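Jidulico Two-Finger Wrist Gripper Kit: what to budget for before you order
Last updated 30 June 2025

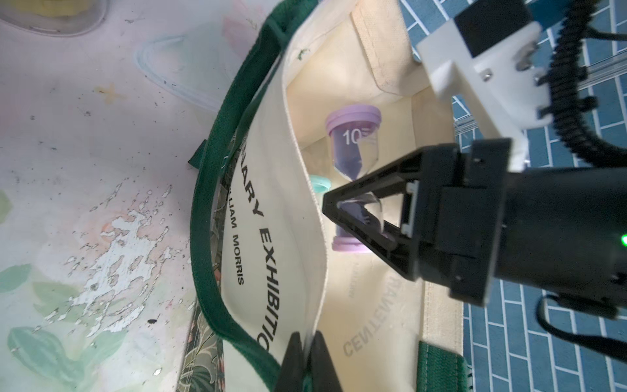
Lanying Lu: We priced this against the Tomeck one in March and the Tomeck looked dearer until we added up the bits. Ask for a quote with the bracket and the cable set on it or you are comparing two different things.

We agree, and we sell both. The Jidulico has the lowest list price of any wrist gripper in this catalogue, and list price is a poor guide to what you will spend. Please read the rest of the page before you put it in the basket.

What comes in the box
Gripper body with two fingers
Wrist camera, small, fixed focus
Short power and signal lead
Bag of screws
Printed quick start sheet (the full manual is a download)

What does not come in the box
Arm bracket. Sold separately, and the pattern depends on your arm. Send us the arm model and we will tell you which one. If we don't have it we will say so.
Long cable set and conduit
Spare finger pads
Any software beyond the driver

Price
Gripper kit: £2,000 excluding VAT
Bracket, long cable set and one pack of pads: £400 excluding VAT
Delivery to mainland addresses is included. Northern Ireland and the islands are quoted.

Lead time is 4 weeks from a paid order. The maker's own sheet says less. We have been buying from them long enough to go by our own delivery book.

What it is good for
Small household and shop goods, picked one at a time, at a modest speed. Bags, boxes and trays are all fair game provided the fingers can get in beside the thing you want. Soft-sided bags are harder than the brochure lets on. The sides fold where they like, handles fall across the opening, and a grasp that was clear a moment ago may not be clear on the next try. If your job is mostly bags, plan on more trials than you would for a rigid bin, and put staff hours against them.

Anything with a narrow middle and wide ends gives the fingers a natural place to close, so it makes a kind first test. Try it, enjoy it, then try the awkward stock. We have seen more than one purchase approved on the strength of an easy object.

What we would not buy it for
Wet areas. There is no sealing worth the name.
Two-shift working. The maker gives no figure for finger wear and we won't make one up.
Heavy or greasy parts.
Any job where a dropped item costs more than the gripper.

On the camera
A wrist camera sees what the fingers are near and very little else. Sales material tends to show it as all the vision you need. For picking out of a container you will probably want a second, fixed camera looking at the whole work area, plus something to mount it on. Put it in the first budget. Asking for it later is harder, and by then somebody will have promised a date.

On "works with any arm"
It says this on the carton. It works with any arm for which there is a bracket and a driver. At present we have tested it on three: the Lenz tabletop arm, the Mora light arm and Jidulico's own. On the Lenz the cable has to loop out clear of the last joint, so measure how much room you have at the side before you fix the base down. On the Mora the driver needed an update before the fingers would report their position. The update is free, but you have to ask for it.

Running costs
Finger pads are the main one. We sell them in packs and keep them on the shelf. Cables come next, and they fail at the bend, so buy a spare set with the first order if your site can't stand a week off. Body repairs go back to the maker and we can't speed that up. Warranty is 12 months on the body, none on pads or cables.

Trial hire
We would sooner hire you one than take a return. Hire is by the week, bracket included, for the three arms listed. Bring your own objects, worn and untidy ones too if that is what you will be handling. The hire fee comes off the price if you buy within the quarter.

Returns
Unused, in the carton, within 14 days. Once a bracket has been screwed on we count it as used.

Also in this section
Tomeck wrist gripper, bracket included
Lenz tabletop arm, base plate and clamps
Fixed camera posts and mounts
Finger pads, all makes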